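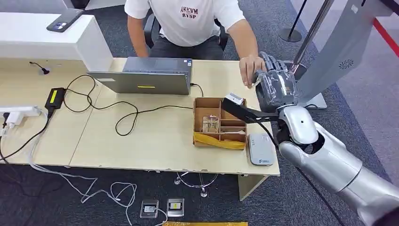
Re: [desk-swap] sorting small parts, boxes with dividers

Quick one before I go out. On 19 September 2022 someone wrote:

> Does anybody still have those shallow cardboard boxes with the
> partitions? The Wostby ones were 60 cells I think. I've got 4,000
> odd bits in bags and the plastic drawers from Oltel keep
> splitting. Also, any use on a desk or do they just get in the way?

Yes, still use them, wouldn't go back. Mine lives in front of the laptop so I can reach over the lid. Couple of things:

– the plain brown ones are fine, dont bother with the coated sort
– pull a few partitions out on one side. Small cells for the small stuff, one bigger space for anything still in its bag
– tape along the front. Parcel tape will do, the rim goes soft otherwise
– label the cells before you fill them. I didn't, regretted it

Ustus do a 68 cell one but it's too deep, you can't get your fingers in. Had two, gave both away.

As for getting in the way – it's the cables that are the nuisance, not the box. Get the power strip off to one side and keep the adaptor over there too. Mine still loops all over teh place.

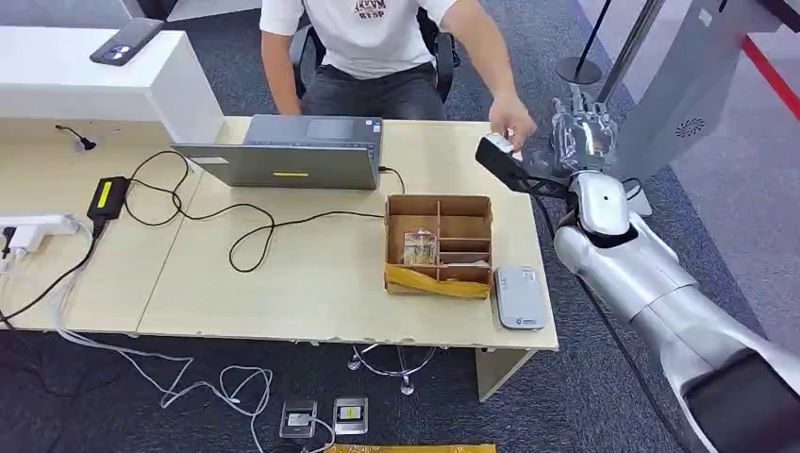

Divider box in front of the laptop, power strip over at the far left.

There was a batch going from Nzioka in June, 50 flat packed. Might be some left, will ask. You'd have to collect.

Got to run, more tonight if I get a minute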